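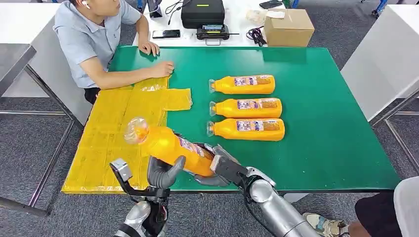 Two-arm handling of orange bottles at the packing table. One bottle held with both hands, three more lying in a column on the green top.

Workshop tips: sharing a packing bench with a two-arm cell

These notes come from the bottle line at Piseck, where part of the hand packing moved to a two-arm cell in October. They cover the bench, the stock and the working day of the people on either side of it. Programming is in the Truriter manual and is left out.

Bench surface

Use a matte top in one solid color. Ours is green. Gloss tops gave us false edges under the ceiling lights, and so did clear caps and necks when a lamp stood low on one side. Raise the lamp before you touch the vision settings.

Wipe the top at the start of each shift with a damp cloth, then a dry one. Do not use silicone polish. A bottle lying on its side will creep on a polished surface.

Keep wrapped packing sheets flat. Film and tape throw back light, and a lifted flap can catch a fingertip or a cap. Press flaps down before the run, or tape them with matte tape.

Laying out stock

Lay bottles on their sides, parallel, caps all facing the same way, labels up. Leave a gap you can get two fingers into. Crowded bottles roll when the first one is lifted.

Short rows work better than long ones. We started with rows of 7 and dropped to whatever a person can set down without leaning across the arms. Refill from the far end.

If labels differ between batches, do not mix batches in a row. The hand does not care, but whoever checks the carton has to read every label twice.

Gripping tips

- Support the lower end with the curved fingers and close the multi-fingered hand around the body. Squeezing from one side only will turn a smooth bottle in the grip.
- Set grip force with a full bottle. An empty one dents at a lower setting and gives you a number you can't use.
- Check finger surfaces for label glue at every break. Warm water and dish soap are enough. Solvent hardens the pads.
- Secure loose cable along the forearm with hook-and-loop straps. Zip ties leave a sharp tail, and you will find it with your wrist.

What changes for the packers

Before the cell, four people packed and one carried. Now two people feed and check, one carries, and two have moved to returns and relabeling. Hours stayed the same. The work did not get lighter in every respect: there is less lifting and more sitting, and the complaints went from shoulders to lower backs and eyes.

Points that helped:

Rotate the feeding seat every hour. Watching a steady motion is tiring in a way that packing is not, and errors in setting out rows rose sharply in the second hour.

Give the seated person a chair with height adjustment and a footrest. The old bench was built for standing work.

Agree on one spoken word for stop, and use it for nothing else. Ours is "hold." Put the stop button where the feeder can reach it without crossing the table.

Keep a paper log next to the cell. Write down the time, what was dropped or turned, and who was feeding. Lieven Leemans, who runs the late shift, started ours on the back of a carton, and it has been more useful than the error screen. The screen reports a lost grip. The log says the labels were peeling that morning.

Count by carton, and post the count for the whole bench. When we posted separate figures for the arms and for people, the feeders began to rush the rows and drops went up.

Figures from one week

Bottles handled: 3279
Bottles set aside for a second look: 97
Best single day: Friday, 1675

Most of the 97 had a scuffed label. The Friday count includes an extra evening run and should not be used for planning.

Supplies

Hook-and-loop straps, matte tape, two cloths, dish soap, a footrest. We buy finger pads from Mwakalinga in packs and keep a spare set at the bench. The Prolard pads last longer on dry bottles but slip as soon as there is condensation - keep them for stock that has been at room temperature overnight.

Replace pads as a full set. One new pad among worn ones will tilt the bottle, and the tilt gets worse through the shift.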